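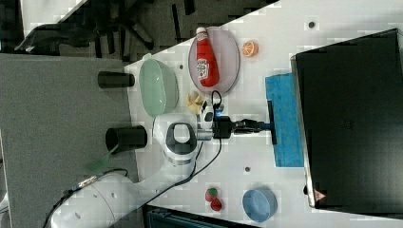 Figure 4. A shared table partway through clearing, with crockery, a red ketchup bottle and a blue cloth on the white top.

Research > Shared Rooms > Working Papers > Section 5

5. What stays on the table

When we began visiting the shared rooms at Brekke and Lullar, we had supposed that the difficult part of clearing a table would be the wiping. It is the part people talk about, after all, and the part they grumble about when it has been left to them. Yet as the visits went on, and as we read back through the diaries that people had kindly kept for us, it became plain that most of the hesitation came earlier, over the things still standing there and the question of where they ought to go.

Figure 4 gives a fair idea of the sort of table we mean. There is a pale pink plate with a ketchup bottle across it, a slice of orange to one side, a pale green bowl near the edge and a pair of black cups. The blue cloth is already out, lying flat on the white surface, though a good deal has still to be moved before the whole top could be wiped. We came to call this the "middle state", a phrase we owe to Inês Paiva, and it deserves more attention than it usually gets in studies of household work.

Of the 200 diary entries collected for the study, 86 mentioned a pause of some kind in the middle state. People wrote about these pauses with great good humour. One person at Brekke described going round and round a bowl with the cloth, quite unwilling to lift it, as she was not sure whether her colleague had finished. Another had picked up a sauce bottle, found no obvious home for it, and put it down again on the nearest plate – a small act that several readers of our early draft recognised at once!

Bottles of sauce, in fact, came up far more often than we had expected. A plate belongs at the sink and a scrap of fruit belongs in the bin, and hardly anyone disagreed about either. A bottle is another matter. It may be shared or it may be private, it may live in the fridge or in the cupboard, and it is often the last thing left when everything around it has gone. Cups gave rise to a milder version of the same doubt, and tended to be pushed towards the edge of the table and left there (Blomqvist, in his notes from Lullar, calls this "parking").

We should also say a word about the tabletop itself. At both sites the tables served for meals and for desk work, with office chairs close by and carpet underfoot, and people were noticeably more careful of crumbs than they told us they were at home. White tops were thought to show everything. Some liked this, as it told them when to stop wiping, and others found it tiresome, particularly in February, when more people ate indoors.

In Section 6 we turn to the cloths, and to the long-running disagreement at Lullar over whether a cloth should be left on the table or hung up after use. Orestis Kourkoulas and Borghild Haugland gathered the material for that section.

Rorken Working Papers | Contact: Reinhold Wunderlich, series editor | © Rorken 2024 | Back to top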